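Can a Robot Arm Pack a Bag Yet?
Project report, Group 2
Prapai Kaewmanee, Chaiwat Paisan, Orathai Nuchit
Advisor: Usa Thaweesak

Background

Our question came from Orathai's part-time job at Turdale, a small supply store where orders are packed by hand into paper bags. The owner, Panya Bunnag, asked if a machine could take over some of the packing. We said we would look into it for our fall project.

Packing a bag is easy for a person. We do it while talking to a customer and we hardly look. For an arm it breaks down into several jobs: take the item, find the opening, go in without hitting the rim, let go. Paper makes this harder because it bends and does not come back to the same shape.

Setup

We kept the work area simple. There is a white table, a gray backdrop and a brown paper bag. The arm has a black gripper with two fingers and a small camera close to them. We wanted to know what the arm can see from its own camera as well as what we can see from the side, so we saved both views.

The items were ones Turdale sells or that we had in the lab, including plastic tubes with screw caps. We decided early on that handing an item to the arm would be allowed.
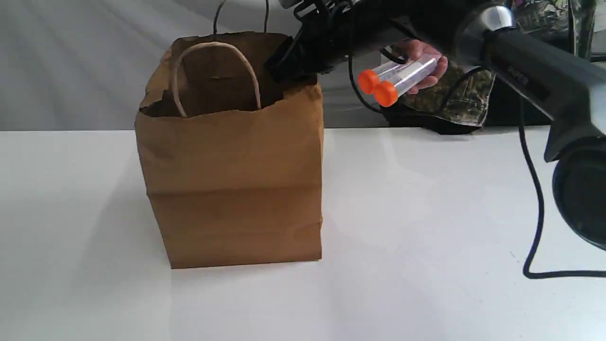 Side view: paper bag, gripper and two capped tubes held by hand
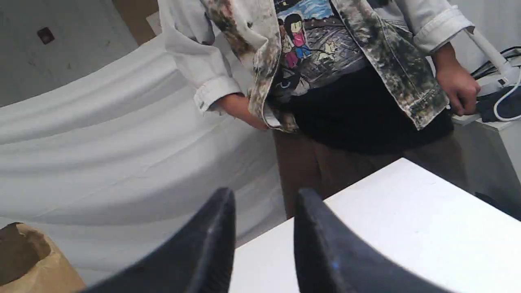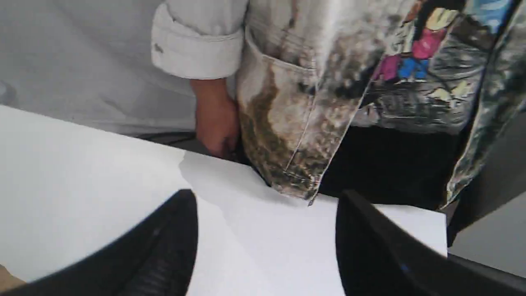
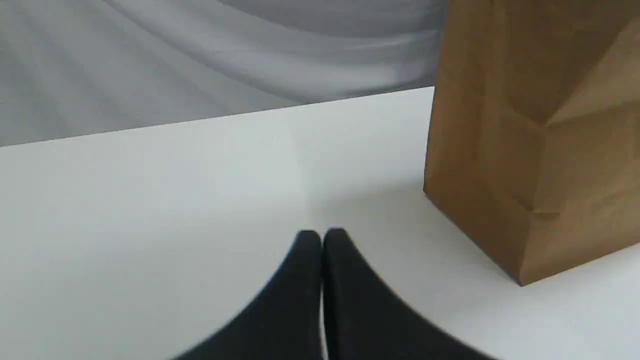
Gripper camera, with the bag on the right

What we found

1. The bag is the main problem. An old bag with creases leans, and its rim is not level. The arm's stored position for the opening was often wrong after the bag had been touched.

2. The gripper camera sees the fingers and whatever is right in front of them. When the bag is close and off to one side, the top can be out of view, so the arm cannot check the opening at that moment. The side view helped us a lot here.

3. Smooth round items turn in the fingers. Handing them over at a steady angle worked better than leaving them on the table.

4. It is slow. Our longest run took 177 seconds for a single item. Chaiwat did the same job by hand before we could start the timer properly.

Limits

We used one table and one type of bag. We did not test soft items, glass or food. All runs were started by one of us and stopped by one of us, so we can't say how the arm would do alone in a store.

Answer for the store

Not yet for Turdale. The arm could do part of the job if the bag were held open in a stand and the items came in one at a time. A person would still have to open the bags and watch the arm. Mr. Bunnag said he would keep packing by hand through the holidays.

Next steps

Build a wire stand for the bag. Try a second camera above the table. Repeat the tube runs with a new bag each time and write down the rim height before and after.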